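Need people to fold clothes. Paid, no experience wanted, you do laundry at home already so you know most of it.

Kikik is the laundry and mending service run by Thoa Đoàn. We're adding folders for May and want names in early, so posting now (10 January 2018). Mostly dark stuff to start with, black shirts, black trousers, restaurant uniforms. Some on a table, some on a bed. 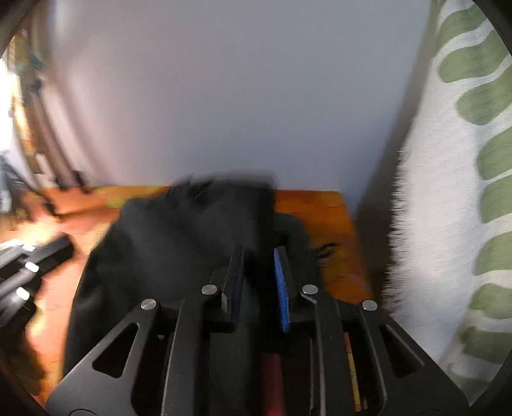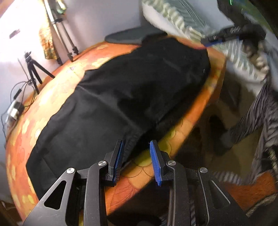 ## What you'd be doing

- Take one piece from the heap, shake it out, find the seams
- Spread it flat, smooth it with your hands, no iron
- Fold it our way (Thoa shows you, takes one morning)
- Black on black is hard to see so go by feel, run a finger down the stitched edge
- Check pockets. Pens are the worst
- Anything with a hole or open seam goes to mending, dont fold it
- Stack by size, label side out

Big pieces get done on a bed, small ones on a table. Some people like the bed better, some say it kills their back. Tell us which and we'll try to stick to it.

## Hours and pay

Four hours a shift, mornings or afternoons, your pick. One break, tea's on us. Pay is by the shift and not by the piece, so no need to race. Last May we got through almost 2000 pieces with too few hands and the folding got sloppy. Don't want that again.

26 places total. When they're gone they're gone, but we keep a waiting list.

## Who we want

- 18 or over
- OK standing or leaning over for a while
- Clean hands, no hand cream before a shift (it marks black cloth)
- Can tell a medium from a large without the tag, or willing to learn
- Vietnamese or English, either is fine

Left handed is fine, just say so, the fold gets taught mirrored.

Not for you if you've got a bad allergy to detergent or fabric dust. Please mention anything like that up front.

## To apply

Write to Đạt Nghiêm at Kikik, Kiều Building, room 519. Drop a note in the box downstairs if the door is locked. Put in:

1. Name and a phone number that works
2. Mornings or afternoons
3. Table or bed
4. Any folding, tailoring or hotel work you've done (none is OK)

No resume needed. Đạt calls everyone back but he's slow, give him a week or so. If you applied last year you still have to send a new note, the old list got lost in teh move.

Bring a friend if you want, you can share a shift. Closed shoes please.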